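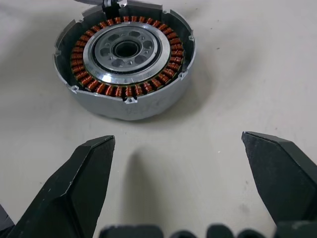
Why does an electric fan hum?

Because something inside it is spinning very fast, and the wobbles that makes get passed along to the air, and then to your ears.

The something is a motor. Most motors have a part that stays put, called the stator, and a part that turns, called the rotor. Send electricity through a coil of copper wire and the coil becomes a magnet. Switch the electricity the other way and the magnet flips over. Do this again and again, and the rotor gets dragged around in circles, like a dog that never quite catches the sausage.

All that pushing and pulling makes the metal shiver a tiny bit. A shiver that repeats many times a second is a sound. If it repeats 46 times a second, you hear a very low rumble. If it repeats 467 times a second, you hear a note somewhere near the middle of a piano. At 3515 it is a whine, and your parents will ask you to turn it off.

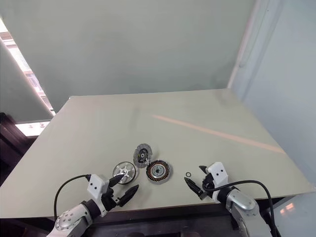
The blades add a noise of their own. Each one slaps the air as it goes by — whoosh, whoosh, whoosh — and when the whooshes come fast enough, your ears give up on hearing them one by one and blend them together.

Try it yourself. Hum along with a fan in July and slide your voice slowly up and down. When you get close to the fan's note, you may hear a slow throbbing, wah-wah-wah. Scientists call these beats. Brothers and sisters call them annoying.

Keep your fingers out of the fan, please. It doesn't know any jokes about that, and neither do we.

Words by Thérèse Wong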